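Ticket: Dishwasher stops 19 minutes into every cycle and beeps
Opened by: Melati Wijaya
Appliance: Tostard built-in dishwasher, bought through Kultent
Status: open, waiting on customer

Hi again, Melati here. Noemi asked me to put everything in one place because my first three messages were, in her words, "spread out," so I'm turning this into a log and I'll keep adding to it as I try things.

The short version: the dishwasher starts fine, fills, swishes around in there like it means business, and then quits 19 minutes in. Three beeps, the little faucet light comes on, and it sits there until I hold the power button down. Same thing on Normal and on Eco. Quick Rinse gets all the way through, but Quick Rinse is only 11 minutes so I don't think that proves much!

Things I did before writing in:

Cleaned the filter. It was gross, I won't go into it. No change.

Turned it off at the breaker overnight. No change, except now the clock is wrong and I can't find the page for setting it.

Ran it empty with a cup of vinegar on the top rack. Kitchen smelled like pickles, still stopped at 19.

Checked that the spray arms spin. They do, both of them, and I cleared a popcorn kernel out of the lower one and got very excited for nothing.
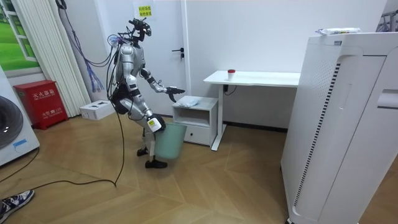
The drain hose was the next thing on Noemi's list, and I did it Saturday morning. You have to pull the kickplate off (two screws, one of them stripped, thank you to whoever was here before me) and then lie on your side with a flashlight. The hose goes up the back of the cabinet and over to the disposal, and I couldn't find a kink anywhere along it. I took it off at the disposal end to look inside, and if anybody reading this is about to do the same, go get something to catch the water FIRST. A plain plastic wastebasket like the pale teal one in the picture is the right sort of thing, as long as it's low enough to slide in under the pipes. I used a cereal bowl. More came out than a cereal bowl holds -- I was mopping for a good while, and the mat in front of the sink has never been the same.

Hose was clear, for the record. I blew through it like a trumpet. Put it back with a new clamp and made sure it loops up high under the counter before it drops down, which I'm told matters. Ran Normal. Stopped at 19 minutes, three beeps, faucet light.

Reply from Noemi Crenshaw, support desk
Thanks, Melati, this is much easier to follow. The faucet light points to the fill side, so let's leave the drain alone for now. Please check that the shutoff valve under the sink is open all the way, and look at the small screen where the inlet hose meets the machine. Also, could you tell me the model suffix? It's printed on the edge of the door, left side.

Melati again. Valve: it was open most of the way. I gave it another half turn and it squeaked and now it's open all the way. I was sure that was going to be it. It wasn't it.

Screen: took me two tries to get it out with needle-nose pliers. Had some grit in it, like fine sand, a bit orange. I rinsed it and took a photo of the grit on a paper towel but my phone thinks it's a document and keeps cropping it. Ran Normal again and it made it to 26 minutes! Then beeps. So that's something, right? I ran it a second time to be sure and it went back to stopping at 19, which felt personal.

Suffix: I can read an S and a 2 and then there's a scrape. Sorry. The receipt from Kultent just says "Tostard built-in, white" and the price. It was delivered in November, so I should still be covered either way.

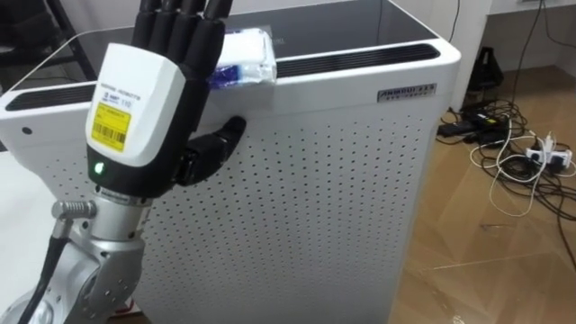 Category: Water supply and inlet

Okay, so I'm told this part of the ticket got moved under a different heading, and I'm supposed to keep only fill stuff in here. Fine by me.

Thu 21 February. I did the bucket test Noemi described. Shut the valve, take the inlet hose off the machine end, point it into a bucket, open the valve, and see how it runs. I expected a good strong stream and what I got was more of a sulk. It came out okay for the first few seconds and then dropped off to something you could fill a kettle with if you weren't in any hurry. The kitchen faucet runs great on hot and cold, so it isn't the whole house.

I did the same thing with the hose off and just the valve over the bucket, and it was every bit as weak. So now I'm looking hard at that valve. It says Simanjuntak on the handle and it's older than the dishwasher by a lot, there's green crust around the stem and everything. My guess is the washer inside has come loose and flops around in the flow, which would explain why one run got to 26 and the next one didn't. I'm no plumber, though, so somebody tell me if that's nonsense.

Reply from Noemi Crenshaw, support desk
That isn't nonsense at all. An old valve can do exactly that. The machine gives up if it doesn't reach its fill level in time, and on Normal the second fill comes right before your 19 minute mark. Quick Rinse uses less water, so it squeaks by. I'd replace the valve before we send anyone out. If the technician finds the supply is the cause, the visit isn't covered, and I'd hate for you to pay for it.
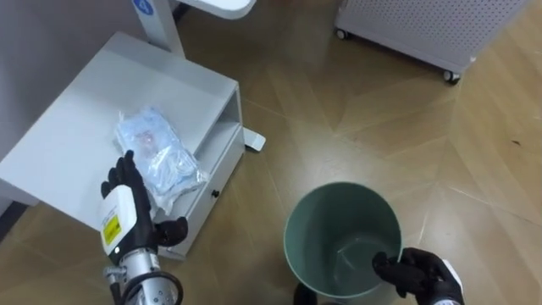
I got a quarter-turn valve from Stisto, plus a new braided hose since the old one had a rust spot near the nut. The hose comes in different lengths and I bought the short one, of course, and had to go back. The guy at the counter swapped it without even looking up.

I have not put the valve in yet. The main shutoff for the house is behind the water heater and my neighbor wants to be here when I turn it, he says the last one he turned snapped. So that's happening on the weekend.

Two questions while I wait:

Do I need tape on the compression side? The package says no, the internet says yes, the neighbor says "a little."

And should I clear the error before the first run or does it clear on its own? There's a 66 on the display now when I open the door, and it's not in my manual.

Reply from Noemi Crenshaw, support desk
No tape on the compression side. 66 is the stored fill error, hold Start and Eco together until it goes blank. Leave the ticket open and post how the first full Normal cycle goes.

Will do. Hand washing everything until then, so please don't close this one on me like the last time!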